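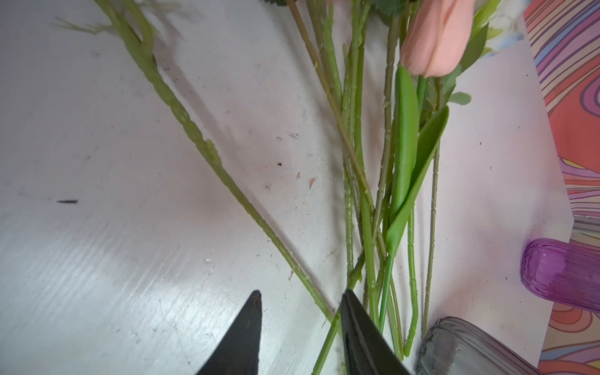
Gurken is a tiny studio, and I've wanted to chat with them ever since their flower-arranging game Astitz got a Switch date. "It started as a jam game with 30 levels," the lead designer told me. Stems were the hard bit! She wanted them lying in a loose bundle, like artificial flower stems on a white table, without clipping through each other.

So when can we play? "September, and the eBook of sketches comes free," she said (I cheered, a little). 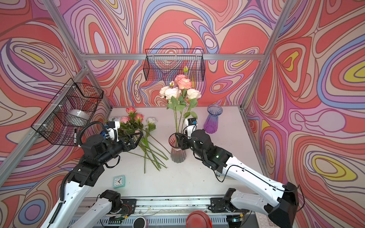

Two robot arms at a white tabletop, with swirl-patterned walls.

I asked about co-op too. "We're testing it," she said.

Tags: Indie, Switch, Interviews
33 comments
Last updated June 2025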